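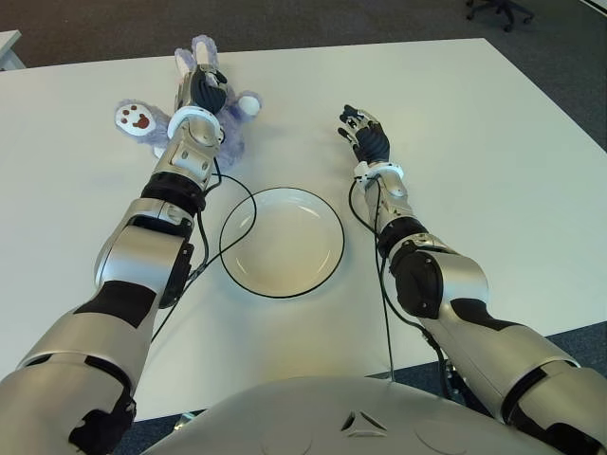
FOR IMMEDIATE RELEASE

Harnby Shared Workshop opens its two-armed robot build to visitors

HARNBY, 10 September 2023. We've been pretty quiet about the robot project at the Harnby Shared Workshop, mostly from being too busy to write anything down (sorry to everyone who kept asking!). So here's the news: the bench program we call Ocampo is ready for company, and we're opening the doors so people can come and see it, poke at the code and tell us what we got wrong.

Ocampo is a set of tabletop exercises for a humanoid robot with two arms and two proper hands. The big idea is pretty modest. We want it to pick up a soft toy and put it on a plate. That's the whole job! If you've never tried to get a machine to do this, it sounds like an afternoon's work, and we thought so too, back in February. We have now logged 1009 attempts, and I could talk your ear off about every one of them.

Soft things are hard, is the short version. A wooden block has corners and stays the same shape when you squeeze it. A plush toy squashes, rolls over, and has ears and paws going off in all directions, so the spot where the fingers ought to close is different every time. Our first grip routine went straight for the middle and pressed down. The newer one, which we named Nanon after a long night and a lot of coffee, closes the fingers slowly and checks how far each one has curled before the arm does anything else. We like Nanon a lot. It's slower, but it lets us see what the hand is up to.

The plate matters more than you'd think, too. We tried a shoebox lid and a cake tin before settling on a plain round one with a low rim, mostly so the arm doesn't have to climb over anything to get there. Between the two arms there's only so much space that both hands can reach comfortably, and that's where it goes.
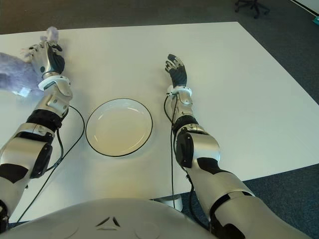

The left hand on the purple plush toy, with the plate between the two arms.

Then there are the cables. I have strong feelings about the cables! Each arm needs enough slack to stretch out and turn its wrist, and slack has to go somewhere. We've rerouted them more often than I'd like to admit, and a tidier run along the inside of the forearm is next on the list. If you're good at this sort of thing, please come and see us. Bring your own zip ties, we're nearly out.

The part I'm most excited about is the right hand. At the moment Nanon handles one hand at a time, and the next version should let the second hand steady the toy while the first lets go. We've written most of it and tested bits of it in simulation, where it behaves beautifully, which means nothing yet.

Everything we've made goes out with this announcement: the grip routine, the arm settings, our notes and 528 of the logged attempts, including plenty of bad ones. We're calling the whole bundle Zimotska. It's free for anyone to use at home or in their own workshop, and we'd love to hear what happens if you run it on a different arm. The rest of the logs will follow once they're labeled properly.

Visits are free, and members can bring a guest. Sessions last 2 hours and cover a short demo, then as much hands-on time at the keyboard as we can squeeze in. You don't need any robotics background. If you want to try your own soft toy, do, but please leave anything precious at home. Some 300 people are on our mailing list already and places are limited, so ask at the workshop front desk soon if you'd like one.

About the Harnby Shared Workshop

We're a member-run space with woodworking benches, sewing machines, an electronics corner and now a robot. Press visits can be arranged through the front desk.

ENDS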